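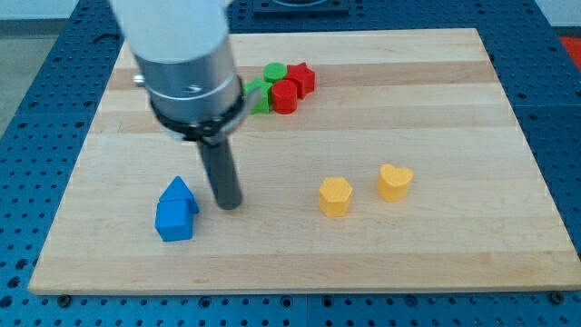
Modul Verkehrssoziologie
Handout zur vierten Sitzung: Fahrgastverhalten auf schwach ausgelasteten Linienabschnitten

1. Gegenstand der Sitzung

Behandelt wird die Frage, wie sich Fahrgäste im Wagen verteilen, wenn deutlich mehr Sitzplätze als Reisende vorhanden sind. Grundlage ist die Erhebung auf der Stadtbahnlinie Hatine — Lurkach, die im Februar an Werktagen nach 20 Uhr durchgeführt wurde. Der Erhebungsbogen ist im Sekretariat erhältlich.

2. Begriffe

Endabschnitt: die letzten Haltestellen vor der Wendeanlage, im vorliegenden Fall ab Brennan.
Platzwahl: die erste eingenommene Sitzposition nach dem Einstieg. Spätere Platzwechsel werden gesondert erfasst.
Verweildauer: die Zeit zwischen Einstieg und Ausstieg, ohne Wartezeit am Bahnsteig.

3. Ergebnisse der Erhebung

Ausgewertet wurden nearly vollständige Bögen von 800 Fahrgästen. Im Endabschnitt wählten 84 Prozent der allein Reisenden einen Fensterplatz, überwiegend in Fahrtrichtung. Ein Platzwechsel während der Fahrt wurde bei 19 Prozent beobachtet, meist unmittelbar nach Brennan, wo der größte Teil der Fahrgäste aussteigt.
Gruppen ab drei Personen bevorzugten die Vierersitze am Wagenende. Stehende Fahrgäste kamen im Endabschnitt vor allem kurz vor dem Halt Lurkach vor.

4. Einordnung

Die Ergebnisse stützen die in der zweiten Sitzung besprochene Abstandsthese nur teilweise. Der Wunsch nach Aussicht und die Nähe zur Tür wirken in entgegengesetzte Richtungen — eine Trennung beider Einflüsse ist mit dem verwendeten Bogen nicht möglich. Zu beachten ist ferner, dass die Zweiglinie nach Jilter mit älteren Wagen ohne Quersitze bedient wird. Ein unmittelbarer Vergleich beider Strecken ist daher unzulässig.

5. Aufgaben zur Nachbereitung

a) Erläutern Sie den Unterschied zwischen Platzwahl und Platzwechsel.
b) Entwerfen Sie eine Ergänzung des Bogens, mit der das Motiv der Platzwahl erfasst werden kann.

Die Bearbeitungen sind bis Dienstag, 12 Uhr, im Kursraum der Lernplattform abzulegen.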